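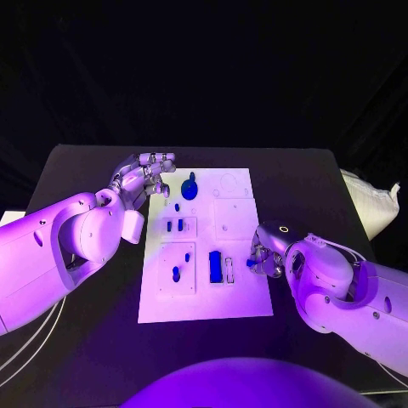
Re: [tudmont-bloggers] Old posts resent to subscribers after moving host

On Aug 10, 2025, a list member wrote:

I moved my blog from Praltton to Tudmont last night. The import reported 641 posts and no errors. This morning my email subscribers received a digest containing posts from two years ago, all marked as new. The feed itself looks fine in a browser. I have turned the digest off for now. Is there a way to stop this from happening again when I turn it back on? Also, 481 posts have comments and the rest show none. Is that related?

End of quoted message.

The two problems are separate. I will take the digest first.

The digest service does not look at the date of a post. It looks at the guid field in the feed and compares it with the ones it has already sent. Praltton writes the guid as a short number. The Tudmont importer drops that number and writes the full address of the post in its place. Every entry in the feed is therefore new to the digest.

1. Leave the digest off. Open the import settings and turn on "keep source guid". It is off by default.

2. Run the import again in update mode. Do not delete the posts first. Update mode matches on title and date and changes only the guid. 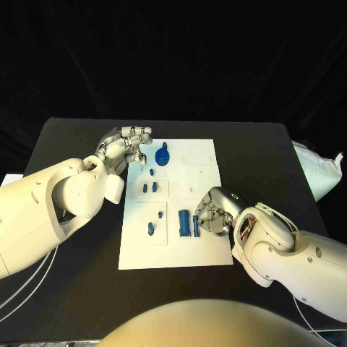
3. Open the feed address directly and look at the first few entries. The guid should be a number and isPermaLink should be set to false. If you still see full addresses, clear the feed cache, wait 60 minutes and load it again.

4. Set the feed length to 80 for one cycle. The digest will match these against its sent list and skip them. After that you can put the length back to whatever you had.

5. Turn the digest on with your own address as the only recipient. Add the full list after one clean run.

If you use the Naidoo feed plugin, it writes its own guid and ignores the import setting. Turn it off before step 2. The Peswood theme has no effect on any of this.

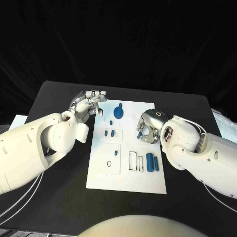 Comments

Praltton exports comments in a second file. The importer reads that file only if it is in the same folder as the posts file and has not been renamed. A partial result like yours usually means the second file was cut short during download. Check that its last line is a closing tag. If it is missing, request a new export and load the comments file alone. Duplicates are skipped.

Threading is lost on replies deeper than three levels. There is an open ticket for this from last November and no fix yet.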